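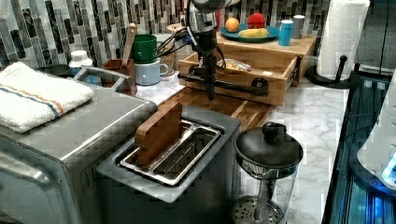 Storing Wine at Home

Keep bottles with natural corks on their side so the cork stays moist. Screw caps can stand up.

Pick a dark spot where the temperature holds steady. A closet on an inside wall works well. The top of the refrigerator is too warm, and it shakes.

Write the purchase month on a small tag and hang it on the neck. Mine go back to May 2000, and the pencil ones are still readable. Ink fades.

Once a bottle is open, push the cork back in and refrigerate it, reds included. Take a red out before dinner to let it warm up. Most whites are good for 2 more days. Leftovers past that go in the freezer in an ice cube tray, for pan sauces.

If a cork crumbles, pour the wine through a coffee filter into a clean pitcher. Rinse the filter with hot water first or you may taste paper.

Rozália Brabec
Apr 8, 2019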